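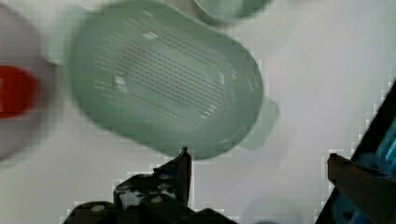

Zarkusa Opens Lending Shelf for Play Kitchen Sets

Families can borrow small plastic kitchenware, toy food and pretend appliances from October

Zarkusa, the toy library on the lower floor of the Ponorier building, will start lending play kitchen sets to families and day care groups in October. The new shelf holds 62 sets and 1,365 separate pieces, all of them donated or bought secondhand over the past year.

Each set is packed in a lidded box with a card listing what belongs in it. Borrowers keep a box for up to 2 weeks and can renew it once. There is no charge for members. Day care groups that are not members can sign up at the desk.

The pieces were sorted by kind before they were boxed. Colanders and other green plastic ware went together, then dark cups and containers, plates, utensils, and toy food such as fruit. Larger items, including toaster ovens, are lent on their own and need to be reserved.

"Parents kept asking for kitchen things," said Margit Solberg, who runs the library. "We had puzzles and trains in every size, and maybe a dozen loose forks in a drawer. People wanted enough to set a table with."

Sorting was done on the white tables in the back room and took most of the summer. Pieces that were cracked or had sharp edges were taken out. Almost 772 pieces were washed by hand, and the rest went through the dishwasher at Malý, the café next door.

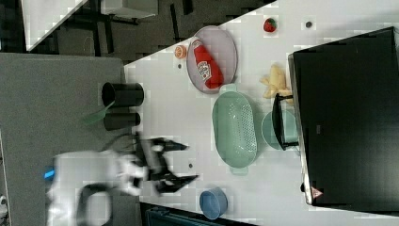

Helge Ekström
Collections Assistant, Zarkusa

Boxes are not made up by color. A set may have a pinkish plate, a red ketchup bottle, a green utensil and a couple of black containers in it, and the next one will look different. The card in the lid is the best guide to what should come back.

Missing pieces should be reported when the box is returned. There is no fine for the first lost piece. After that, borrowers are asked to replace the item with something similar, which does not have to match.

Mitiku Alemayehu, who teaches the youngest group at the Drernirix day care, tried three of the boxes before the opening. "Ours mostly played restaurant," he said. "The fruit went out with every order. We would like more plates, if anyone has them."

Donations of play kitchen items in good condition are accepted at the desk on Monday mornings. Glass and anything with a power cord cannot be taken.

Contact: Hubert Wieser, front desk, Zarkusa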